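Draltamier Steamed Dough Collection – Data Card

Version 12
Last revised: 12 September 2022
Maintained by: Luana Bezerra, Rudeo
Status: open for internal use

Summary
The Draltamier collection documents the preparation of steamed dough on a kitchen table with household equipment. It holds 4000 clips grouped into 200 sessions. Each session concerns the handling of dough pieces, the steamer, or both.

Equipment
The table is white and stands against a plain wall. The cooker is an electric model with a stainless steel steamer pot, a perforated bottom and two side handles. A round glass lid belongs to the set and is laid flat on the table when the pot is open. Dough is kept on a large white plate. 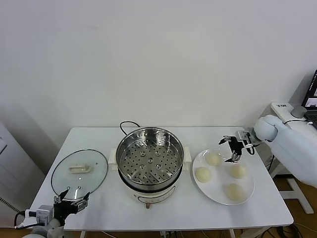
Vanderleia Teixeira asks that the lid position be recorded in every session, as the Medeiros group needs to separate open-pot clips from covered ones and the April release left this field blank in 37 sessions. The field lid_state is now required. Accepted values are on_pot, on_table and absent.

Dough pieces
Two labels are in use for shape. The label "ball" applies to any round piece without folds, including those with a flattened side. The label "pleated" applies to any piece with visible ridges and a pinched portion, as on a folded dumpling. Pieces that fit neither label are entered as "other" with a short note.

Annotators should not infer a filling from the outer shape. The dough type and the filling are left blank unless the session sheet states them.

Bowls and plates
Containers are labeled by material and form, for example steel_bowl or white_plate. Polished steel reflects nearby items – reflections are not to be labeled as objects.
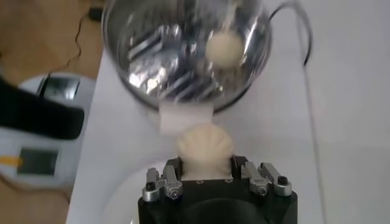
Figure 2. Piece labeled "pleated", with a steel bowl and a round piece labeled "ball".

Known limitations
Control panel markings on the cooker are not transcribed. Steaming time and water level were not logged before the April release.

Access
Copies are stored on the Mastwood server under /draltamier/current. Corrections should be sent to the maintainer with the session number and the name of the field concerned.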